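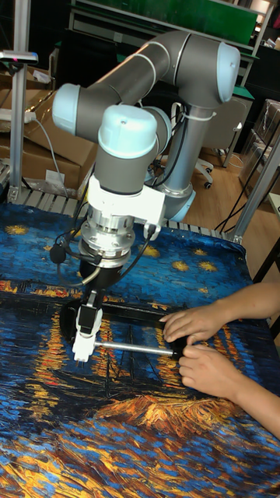

*The Vimach team's arm at the bench, with a student's hands on the frame.*

Nam-gil Shim joined the Vimach student project in July, after two years of building wheeled robots for club contests. The arm was new to him.

"With wheels you can be a little off and nobody cares," he said. "Here the rod has to meet the frame where you said it would."

The team has logged 1,545 trials of the rod task so far. Shim writes most of the motion code and does a share of the holding.

"Someone keeps their hands on the frame -- that's the job everyone starts with," he said. "You learn a lot about the path from there."

His first 200 trials ran on a gripper setting he later threw out. "I had the closing force too low. I should have checked that on day one."

The group meets Wednesday evenings. Next he wants to rewrite the approach move, and then teach it to the two new members.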